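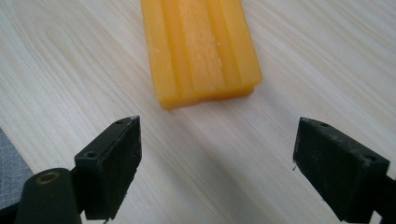
Wukico Gripper Comparison – Progress Report, April

The Ashby bench completed 65 trials of the two-finger hand-held gripper this period. Five were excluded for cable faults. Finger wear remains under review. 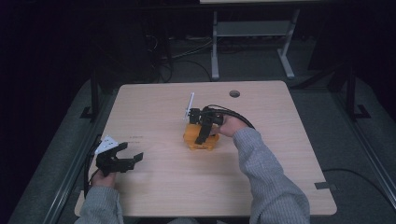 Hand-held grippers in use at the table, Ashby bench.

Plorkum has supplied a second finger set – testing will begin in May at Biltthorpe. Spending on parts is within the approved budget.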